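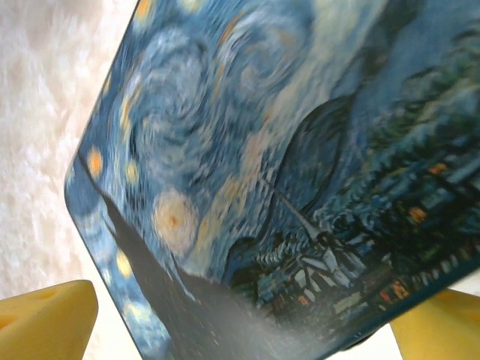 Wohin mit Blechdosen, die zu schön zum Wegwerfen sind?
Forum Haushalt & Ordnung > Plauderecke

Kruemelmonarch
16. Mai 2022
Moin zusammen. Seit März miste ich aus, und die Küche ist fast fertig. Fast, weil da noch der Schrank über dem Kühlschrank wäre. Darin wohnen meine Blechdosen. Kekse, Tee, Lebkuchen, eine von Bavard, in der mal Pralinen waren und jetzt Gummiringe sind. Gefühlt 1000 Stück, meine Frau sagt: mehr. Was macht ihr damit? Wegwerfen bitte nicht vorschlagen, das hat sie schon.

Topflappen_Ost
Wegwerfen.

Kruemelmonarch
Danke für nichts.

Janaína Magalhães
Ich hebe in meinen Knöpfe, Nähgarn und Samentütchen auf. Samen halten sich darin wirklich gut, wenn sie vorher richtig durchgetrocknet sind. Bei Lebensmitteln wäre ich vorsichtiger, Kaffee schmeckt bei mir nach zwei Wochen in der alten Teedose nach Earl Grey. Den Geruch bekommt man mit Natron etwas raus, aber nie ganz.

Siebträgerin
Kann ich nicht bestätigen. Dose auswaschen, offen in die Sonne stellen, fertig. Mein Kaffee schmeckt nach Kaffee.

Janaína Magalhães
Bei Vanilletee vielleicht. Bergamotte überlebt uns alle.

rostlaube77
Auswaschen würde ich genau nicht! Am Falz bleibt Wasser stehen und dann rostet es von innen. Nur feucht auswischen und bei 50 Grad kurz in den Ofen. Und die mit Kunstmotiv nie in die Spülmaschine. Ich hatte eine mit Seerosen, danach war es eher abstrakte Malerei.

Topflappen_Ost
Also doch wegwerfen.

Pfandgraf
Auf dem Flohmarkt in Pramlow hat neulich jemand 10 Euro für eine olle Rondico-Dose verlangt. Mit Beule. Ich habe gelacht, bin einmal um den Platz gegangen, und da war sie verkauft. Vielleicht sitzt du auf einem Vermögen, Monarch.

Kruemelmonarch
Von Rondico habe ich drei. Ohne Beule! Ich kündige morgen.

rostlaube77
Verlangt ist nicht bezahlt. Im Netz stehen die auch für rund 100 Euro drin, und zwar seit Jahren dieselben. Alles, was nach 2000 gebaut wurde, ist Massenware, da zahlt kein Mensch was.

Pfandgraf
Sie war verkauft, ich war dabei.

rostlaube77
Du warst um den Platz.

Siebträgerin
Könnten wir zurück zum Thema? Ich habe mir eine Regel gesetzt: Dose ohne Inhalt nach einem halben Jahr geht in den Wertstoff. Meine Yule-Dosen sind natürlich ausgenommen. Und die zwei von Oma.

Topflappen_Ost
Schöne Regel.

Kruemelmonarch
Zwischenstand: Ich habe alles auf den Küchentisch geräumt und nach Größe ineinandergestellt. Braucht jetzt nur noch den halben Schrank. Meine Frau findet, dass damit Platz für die guten Schüsseln wäre, ich dachte eher an Advent.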